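Alte Sportzeitungen glätten und einlagern, ohne sie dabei zu Konfetti zu verarbeiten

Zuletzt überarbeitet am 24. Juli 2022

Wer alte Sportseiten sammelt, kauft selten eine glatte Zeitung. Man kauft ein Päckchen. Achtmal gefaltet, jahrzehntelang unter einem Stapel Kochhefte gelegen und vom Verkäufer mit »altersgemäßer Zustand« beschrieben, was in dieser Branche alles zwischen druckfrisch und Laub bedeutet. Gearbeitet wird bei mir zu Hause, im Wohnbereich. Eine Werkstatt braucht man für das Folgende nicht, nur Platz und Leute im Haushalt, die ein paar Tage lang nichts auf Löschkarton abstellen.

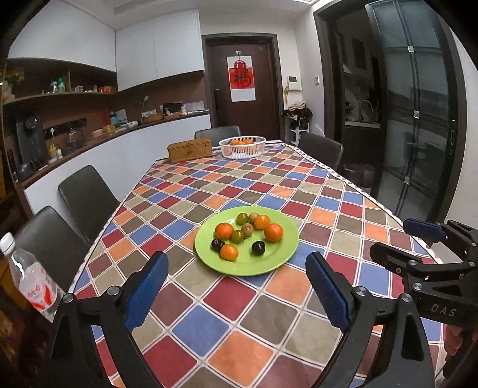

Esstisch mit Tischdecke und Obstteller 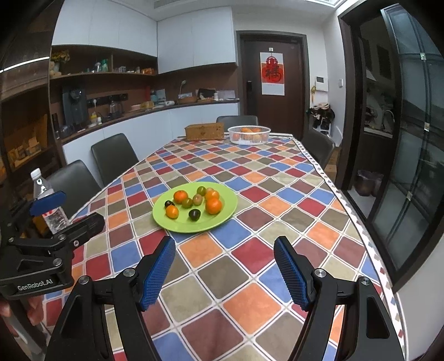

Was man braucht

Zwei Kunststoffwannen, von denen die kleinere in die größere passt, die größere mit Deckel
Löschkarton, säurefrei, größer als die aufgeschlagene Doppelseite
Polyestervlies, zwei Bögen pro Blatt
Zwei glatte Bretter und Gewichte (Lexika, endlich)
Ein Falzbein und einen weichen, breiten Pinsel
Ein Hygrometer, das Sie vorher mit einem zweiten verglichen haben
Archivmappen und einen flachen Karton

Ich nehme die Kartons von Moria, Format groß. Sie kosten mehr als manche Zeitung, die ich hineinlege, und darüber rede ich in der Familie nicht.

Schritt 1: Feststellen, was man vor sich hat

Zeitungen bis etwa zur Mitte des 19. Jahrhunderts bestehen meist aus Hadernpapier, also aus Lumpen, und sind oft erstaunlich zäh. Danach kam der Holzschliff und mit ihm das Elend. Fast alles, was Sportsammler interessiert, fällt in die elende Zeit. Ringergebnisse von 1908, Länderspiele der zwanziger Jahre, das Sechstagerennen samt Anzeigen für Bartwichse: alles saures Papier, das sich langsam selbst verspeist.

Biegen Sie vorsichtig eine Ecke ohne Druck, wenige Millimeter, einmal. Gibt sie nach und kommt zurück, können Sie weitermachen. Bricht sie, hören Sie auf und lesen nur noch den Abschnitt über das Einlagern. Eine Ausgabe mit Schimmel, also mit pelzigen oder pulvrigen Flecken, gehört in einen verschlossenen Beutel und zu einer Restauratorin. Nicht daran riechen, auch wenn alle Sammler das tun.

Schritt 2: Trocken reinigen

Mit dem Pinsel von der Mitte nach außen, ohne Druck. Radiergummis lassen Sie bei Zeitungspapier bitte in der Schublade. Ich habe im Mai einem Torschützen von 1926 das rechte Knie wegradiert, und er hatte zuvor zwei sehr gute.

Rostige Klammern werden von der Rückseite her aufgebogen und einzeln herausgehoben. Wer sie einfach zieht, hat anschließend eine Klammer mit Papier daran.

Schritt 3: Befeuchten

Hier gehen die meisten Ausgaben zugrunde, und zwar an der Sprühflasche. Bitte keine Sprühflasche. Auch kein Bügeleisen auf Stufe eins mit Geschirrtuch, obwohl Brodie Brunton in unserem Sammlerrundbrief seit Jahren darauf schwört. Seine Zeitungen sind sehr glatt. Sie sind außerdem braun.

In die große Wanne kommt ein feuchter, gut ausgewrungener Löschkarton. Darauf stellen Sie die kleine Wanne, und in diese legen Sie die noch gefaltete Zeitung auf ein Stück Vlies. Deckel zu. Das Papier darf nirgends Wasser berühren, es soll nur die feuchte Luft aufnehmen. Nach einer Stunde nachsehen, danach jede halbe Stunde. Sobald sich der erste Falz ohne Knistern öffnen lässt, falten Sie ihn auf und schließen den Deckel wieder. Der nächste Falz kommt, wenn er so weit ist.

Bei farbigen Beilagen vorher an einer unauffälligen Stelle mit einem leicht feuchten Wattestäbchen prüfen, ob die Farbe hält. Wenn sie wandert, entfällt dieser Schritt, und die Beilage bleibt eben wellig. Über Nacht bleibt gar nichts in der Wanne. Wer es trotzdem versucht, züchtet.

Schritt 4: Pressen

Brett, Löschkarton, Vlies, Zeitungsblatt, Vlies, Löschkarton, Brett. Eselsohren klappen Sie vor dem Schließen mit dem Falzbein zurück, den alten Mittelfalz lassen Sie in Ruhe, der gehört zur Zeitung. Gewichte gleichmäßig verteilen.

Den Löschkarton nach einer Stunde wechseln, dann noch einmal am Abend, danach täglich. Vier Tage sind ein gutes Maß, eine Woche schadet nicht. Zwischendurch »nur mal schnell gucken« schadet durchaus, denn halbtrockenes Papier rollt sich an der Luft mit einer Begeisterung, die man ihm nicht zugetraut hätte.

Schritt 5: Risse

Klebeband ist verboten. Das gilt auch für das teure, das laut Packung nicht vergilbt. Kleine Randrisse bleiben, wie sie sind, die Mappe hält sie zusammen. Längere Risse im Falz kann man mit dünnem Japanpapier und Weizenstärkekleister hinterlegen, aber üben Sie das an der Tageszeitung von gestern. Mindestens zehnmal. Mpho Khumalo, von der ich es gelernt habe, ließ mich einen ganzen Nachmittag lang Immobilienanzeigen flicken, bevor ich an ein Spielergebnis durfte.

Schritt 6: Einlagern

Liegend, flach, in einer säurefreien und gepufferten Mappe, höchstens einmal am Originalfalz gefaltet. Wenige Ausgaben pro Karton. Polyesterhüllen sind hübsch zum Vorzeigen, halten aber die Ausdünstungen beim Papier; wer sie benutzt, legt ein gepuffertes Blatt hinter die Zeitung. Die weichen Hüllen aus PVC, die im Sammelalbum so vertraut nach Schulanfang riechen, bitte wegwerfen.

Kühl, dunkel, gleichmäßig. Ich peile 50 Prozent Luftfeuchte an und werde ab 65 nervös. Dachboden und Keller scheiden damit aus, was jeden Sammler trifft, dessen Hobby seit langem auf Dachboden und Keller verwiesen ist. Ein Schrank an einer Innenwand im Schlafzimmer ist ideal. Die Verhandlungen darüber müssen Sie selbst führen.

Auf jede Mappe kommt mit Bleistift: Titel, Datum, Seite des interessanten Artikels. Die Seitenzahl spart Ihnen später das Blättern und damit die Hälfte aller neuen Risse. Beschriften Sie die Mappe, bevor die Zeitung darin liegt.

Schritt 7: Abfotografieren und in Ruhe lassen

Am besten gleich nach dem Pressen, bei Tageslicht ohne direkte Sonne. Gelesen wird ab dann am Bildschirm. Gerahmt wird die Kopie. Eine gerahmte Originalseite gegenüber dem Südfenster ist nach zwei Sommern ein Toast, und das Museumsglas von Van Acker bremst den Vorgang nur.

Häufige Rückfragen

Soll ich entsäuern? Es gibt Sprays. Sie bremsen den Verfall, machen das Papier aber nicht wieder kräftig, und manche Druckfarben vertragen sie schlecht. Bei einem Stück, das mehr wert ist als Ihr Fahrrad, fragen Sie jemanden mit Ausbildung.

Verliert die Zeitung durch das Glätten an Wert? Bei meinen Tauschpartnern hat sich noch keiner beschwert. Kai-wen Siu will allerdings vorher wissen, was gemacht wurde, und damit hat er recht. Ein Zettel in der Mappe genügt.

Geht das auch mit gebundenen Jahrgängen? Nein. Und bitte auch nicht vorher auseinanderschneiden.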